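코미디 레터
2021년 4월 7일

원격 웃음은 누구의 웃음인가

이번 호에는 원래 봄 공연 일정을 싣기로 했는데, 일정이라고 할 만한 것이 아직 반도 확정되지 않아서 미뤘다. 대신 지난 1월부터 독자 메일로 계속 들어오던 이야기를 한다. 드레멕(Dremeck)이 내놓은 스탠드업 스페셜 시리즈, 그리고 거기에 깔린 '원격 관객 웃음' 이야기다. 좋게 보신 분들이 꽤 많다. 나는 그렇지 않았고, 왜 그런지 길게 적는다.

먼저 사정을 모르는 분들을 위해. 드레멕은 지난겨울에 스탠드업 스페셜 아홉 편을 한꺼번에 공개했다. 제작은 라사벨(Lasavell)이 맡았고, 촬영은 전부 라만(Rahman) 극장에서 했다. 225석짜리 소극장이다. 가 본 분은 알겠지만 천장이 낮고 무대가 객석에 바싹 붙어 있어서 웃음이 잘 고이는 곳이다. 맨 뒷줄에서 누가 코웃음만 쳐도 무대까지 들린다. 코미디언들이 여기를 좋아하는 이유도, 무서워하는 이유도 그것이다.

문제는 그 객석에 관객을 제대로 들일 수 없었다는 점이다. 그래서 등장한 것이 게스트게이트(Gestgate)다. 집에서 접속한 관객의 마이크 소리를 모아 극장 스피커로 틀어 주는 서비스인데, 보도자료에는 "현장과 다름없는 웃음의 밀도"라고 적혀 있었다. 밀도라니. 웃음의 밀도를 어떻게 재는지는 보도자료 어디에도 나오지 않는다. 나는 이런 문장을 보면 일단 의심부터 한다. 공연 쪽 보도자료를 오래 받아 보면 누구나 그렇게 된다.

그래도 봤다. 아홉 편을 다 봤고, 첫 편과 마지막 편은 두 번씩 봤다. 처음에는 텔레비전 스피커로, 그다음에는 헤드폰으로. 헤드폰으로 보니 텔레비전에서는 긴가민가하던 것들이 꽤 또렷해졌다.

가장 먼저 귀에 걸린 것은 웃음의 시작점이었다. 극장에서 웃음은 한꺼번에 터지지 않는다. 눈치 빠른 사람이 먼저 웃고, 그 소리를 듣고 옆 사람이 웃고, 농담을 반쯤 놓친 사람이 분위기에 떠밀려 웃는다. 그래서 좋은 농담의 웃음에는 꼬리가 있고, 아주 좋은 농담에는 꼬리 끝에서 다시 한번 올라오는 작은 언덕이 있다. 뒤늦게 알아들은 사람들이 만드는 언덕이다. 이 시리즈의 웃음에는 그 언덕이 거의 없다. 네모반듯하게 시작해서 네모반듯하게 끝난다. 누가 손잡이를 올렸다가 내린 것처럼 들린다.

물론 내가 제작 현장에 있었던 것은 아니니 단정하지는 않겠다. 네트워크 지연을 맞추느라 웃음을 일괄로 밀고 당겼을 수도 있고, 압축 과정에서 작은 소리들이 깎여 나갔을 수도 있다. 그러나 두 번째 편의 지하철 농담 뒤에 나오는 웃음과 여섯 번째 편의 전세 농담 뒤에 나오는 웃음이 내 귀에는 같은 소리로 들린다. 유난히 높은 여자 웃음이 한 번, 이어서 박수가 붙고, 누군가 "아" 하고 탄식하는 순서까지 같다. 독자 한 분도 같은 대목을 짚어 메일을 보내셨다. 둘 다 틀렸을 수 있다. 그러면 라사벨 쪽에서 틀렸다고 말해 주면 된다. 문의를 보냈고, 답은 "관객 음향은 모두 참여자의 실제 반응을 기반으로 제작되었습니다"였다.

'기반으로 제작'이라는 말이 재미있다. 실화를 기반으로 제작했다는 영화에서 실화가 차지하는 몫이 얼마나 되는지 우리는 잘 안다.

이쯤에서 반론이 나올 것이다. 스페셜의 웃음을 손보는 일이 어제오늘 일이냐, 예전 시트콤은 깡통 웃음을 대놓고 깔지 않았느냐, 스탠드업 스페셜도 이틀 치 녹화를 섞어 붙이는 게 보통 아니냐. 맞는 말이다. 나도 편집 자체를 두고 순결을 따질 생각은 없다. 첫날 녹화에서 기침 소리가 들어가면 둘째 날 것으로 바꾸면 되고, 코미디언이 말을 더듬었으면 안 더듬은 쪽을 쓰면 된다. 그걸 속임수라고 부르는 사람하고는 나도 같이 영화를 못 본다.

그런데 이 시리즈는 웃음을 판매 포인트로 내세웠다. 예고편 내내 "당신의 웃음이 무대에 닿는다"고 했다. 참여권을 산 사람들에게는 자기 웃음이 작품에 들어간다고 안내했다. 장식으로 깔린 소리였다면 나도 그냥 넘어갔을 것이다. 주인공이라고 소개받은 소리가 돌려쓰기로 의심된다면 이야기가 달라진다. 자기 웃음이 들어갔는지 확인해 보려고 두 번 돌려 본 참여자도 있을 텐데, 그분들은 무엇을 들었을까.

참여해 본 독자들의 메일도 읽었다. 즐거웠다는 분이 절반쯤 되고, 나머지 절반은 묘하게 긴장했다는 쪽이다. 마이크가 켜져 있으니 안 웃기면 미안하고, 웃자니 거실에서 혼자 소리를 내는 꼴이 우습고, 개가 짖을까 봐 방문을 닫았다는 분도 있었다. 화면에 '더 크게 반응해 주세요'라는 안내가 떴다는 이야기는 여러 메일에 공통으로 나온다. 방송국 공개홀에서 바람잡이가 하던 일을 자막이 하는 셈인데, 바람잡이는 그래도 자기가 먼저 웃기기라도 했다. 자막은 안 웃긴다.

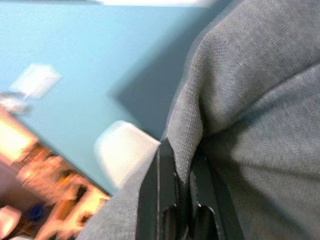

코미디 | 집에서 보는 스탠드업

정작 더 신경 쓰이는 것은 코미디언 쪽이다. 스탠드업은 혼자 떠드는 일처럼 보여도 실은 주고받는 일이고, 받는 쪽이 이상해지면 주는 쪽도 이상해진다. 이 시리즈에 나온 코미디언 중에는 내가 작은 클럽에서 여러 차례 본 사람도 있다. 클럽에서 그 사람은 기다릴 줄 알았다. 농담을 던져 놓고 물을 한 모금 마시고, 객석 어딘가에서 킥 하는 소리가 나면 그제야 고개를 돌렸다. 스페셜에서는 기다리지 않는다. 웃음이 나올 자리에 정확히 멈췄다가 정확히 다시 시작한다. 메트로놈을 켜 놓고 하는 것 같다.

본인 탓이라고는 생각하지 않는다. 스피커에서 나오는 웃음이 실제보다 반 박자만 늦어도 저렇게 된다. 기다려 봐야 무엇이 올지 모르니 차라리 스스로 박자를 정해 버리는 것이다. 결과물은 매끈하다. 매끈한데, 내가 알던 그 사람의 공연 같지가 않다. 같은 대본을 다른 사람이 읽어도 비슷하게 나왔을 것 같다는 생각이 들었고, 스탠드업을 두고 그런 생각이 든다면 뭔가 크게 잘못된 것이다.

반대로 이 환경에서 오히려 살아난 사람도 있다. 이건 인정해야 공평하다. 네 번째 편의 코미디언은 원래 관객 반응을 별로 믿지 않는 사람이다. 이야기를 길게 끌고, 웃음이 없는 구간을 겁내지 않고, 가끔은 등을 돌리고 말한다. 그 편에서는 웃음이 드문드문 나오는데 그게 훨씬 자연스럽게 들렸다. 음향팀이 손을 덜 댄 건지 손댈 자리가 없었던 건지는 모르겠다. 할머니 장례식에서 화투판이 벌어지는 대목은 헤드폰을 끼고 듣다가 소리 내어 웃었다. 내 웃음은 물론 무대에 닿지 않았고, 그래도 아무 상관이 없었다.

나는 여기서 이 기획 전체의 전제를 의심하게 된다. 집에서 보는 사람에게 다른 관객의 웃음이 그렇게까지 필요한가? 업계에서는 다들 필요하다고 한다. 웃음소리가 없으면 시청자가 불안해하고, 농담이 실패한 것으로 착각하고, 중간에 끈다는 것이다. 그럴듯하다. 하지만 그 말을 하는 사람들이 근거로 내미는 것은 대개 웃음소리가 있던 코미디에서 웃음소리만 지운 영상이다. 멈춤은 그대로 있는데 소리만 없으니 당연히 괴상하다. 노래에서 반주를 빼고 가수가 간주 동안 서 있는 모습을 보여 주면서 "보세요, 무반주는 안 됩니다"라고 하는 것과 같다. 처음부터 웃음 없이 하기로 하고 만든 것과 비교해야 할 텐데, 그런 비교를 내놓은 곳은 아직 못 봤다.

라디오는 오래전부터 그렇게 해 왔다. 새벽 라디오에서 진행자가 혼자 농담하고 혼자 웃는 것을 우리는 별 불편 없이 들었다. 팟캐스트도 마찬가지다. 빈 객석 앞에서 하는 스탠드업이 어색한 것은 사실이지만, 빈 객석인 줄 알면서 꽉 찬 척하는 소리를 듣는 것이 덜 어색하다고는 못 하겠다. 적어도 내게는 뒤쪽이 더 어색했다. 카메라가 객석을 절대로 비추지 않는다는 사실을 한번 의식하고 나면 그다음부터는 그것만 보인다.

돈 이야기도 해야겠다. 게스트게이트 참여권은 드레멕 구독료와 별도다. 그러니까 참여자는 구독료를 내고, 참여권을 사고, 자기 마이크로 자기 웃음을 공급한다. 예전 공개방송 방청객은 공짜로 들어가거나 빵이라도 받았다. 이번에는 재료를 대는 쪽이 돈을 낸다. 약관도 읽어 봤다. 수집한 음향을 '서비스 개선 및 후속 콘텐츠 제작'에 쓸 수 있다고 되어 있다. 내 웃음이 다음 시즌에, 내가 보지도 않은 농담 뒤에 붙을 수 있다는 뜻으로 읽힌다. 안 웃긴 농담 뒤에 내 웃음이 붙는다면 그건 좀 억울하다. 취향의 문제이고 어떻게 보면 평판의 문제다.

이 조항을 두고 드레멕에 따로 물었는데, 개인을 식별할 수 없는 형태로 처리한다는 답이 왔다. 웃음을 개인 식별이 안 되게 처리하면 무엇이 남는지 궁금하다. 우리 집안에서는 옆방에서 들어도 누가 웃는지 다 안다. 사람 웃음이라는 게 그런 것이고, 그걸 지우고 남은 것을 옛날 사람들은 그냥 웃음 트랙이라고 불렀다.

그렇다고 보지 말라는 이야기는 아니다. 네 번째 편은 권한다. 일곱 번째 편도 후반의 운전면허 이야기만큼은 볼 만한데, 앞부분의 소개팅 농담은 어디서 많이 들은 것들이라 건너뛰어도 손해가 없다. 첫 편은 시리즈의 얼굴이라 가장 공을 들인 티가 나고, 그래서 가장 답답하다. 마지막 편은 앙코르 박수가 너무 길다. 코미디언이 이미 무대를 내려갔는데도 박수가 줄지 않는다. 극장에서 박수를 쳐 본 사람이라면 손바닥이 언제쯤 아파 오는지 알 것이다.

두 번째 시즌이 준비 중이라고 한다. 장소는 이번에도 라만 극장이고, 좌석을 일부 열어 현장 관객과 원격 관객의 소리를 섞는다는 계획이 들린다. 섞는다는 말이 제일 걱정이다. 현장에 앉은 사람들이 스피커에서 나오는 남의 웃음을 들으며 웃게 된다는 것인데, 그러면 누가 먼저 웃었는지는 더 알기 어려워진다. 바라는 것은 간단하다. 편마다 끝에 자막 한 줄로 밝혀 주면 된다. 어느 날 녹음한 웃음인지, 다른 회차의 소리를 가져다 썼는지. 가져다 썼다고 적혀 있으면 나는 오히려 그 편을 좀 더 편하게 볼 것 같다.

독자 메일은 계속 받는다. 특히 게스트게이트로 참여하신 분 가운데 본편에서 자기 웃음을 찾아낸 분이 있으면 몇 번째 편, 어느 농담 뒤인지 적어 보내 주시기 바란다. 지금까지는 한 통도 없었다. 찾으려다 포기했다는 메일은 여러 통 있었고, 그중 한 분은 자기 웃음 대신 이웃집 초인종 소리를 찾은 것 같다고 하셨다. 여덟 번째 편, 치과 농담 바로 뒤다. 나도 들어 봤는데 초인종이 맞는 것 같다.

봄 공연 일정은 다음 호에 싣는다. 그사이 취소되는 것이 있으면 빼고 싣는다.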